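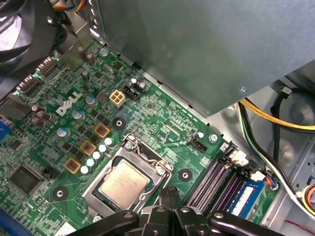
What is computer refurbishing?
Computer refurbishing is the testing, repair, cleaning and resale of used computers. It differs from recycling, in which equipment is broken down for its materials.

Sources of equipment
Most refurbished machines come from office leases, which commonly end after 3 years. Schools and public agencies are a second source. Lots are sold by the pallet, often untested, and the buyer takes on the risk of missing memory, locked firmware and worn batteries.

Process
Incoming units are logged by serial number and sorted by age. Storage is then erased or removed. Overwriting is common for hard disks, while solid-state drives are usually cleared with a built-in erase command. A unit that fails its power-on test is repaired or stripped for parts. 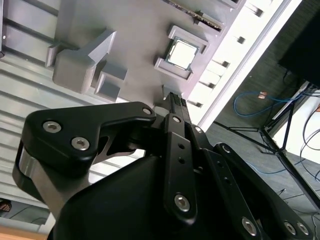

Silver socket-head bolts on black linkage plates.

Fasteners, brackets and drive trays are kept by size – a missing tray can delay a sale as much as a failed board. Processors and memory are graded apart from the machines they came in. Thermal paste is replaced whenever a heat sink has been lifted.

Grading
Sellers use letter grades for cosmetic wear, but no single scale is shared across the trade. The Girard scale, drawn up by Joana Barreto for the Pamgate depot, has 2 parts: one for the case and one for function. The Lurkton market later adopted the case part alone.
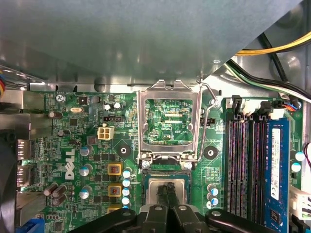
Raised socket load plate on a green Dell motherboard.

Economics
Labor is the main cost. In a study of the Zindell workshop, Américo Cunha followed 112 desktop computers from intake to sale, of which 73 were sold whole. The rest were used for parts or sent to a smelter. Cunha noted that prices fell each June, when school leases ended and supply rose.

See also
Electronic waste
Data erasure
Right to repair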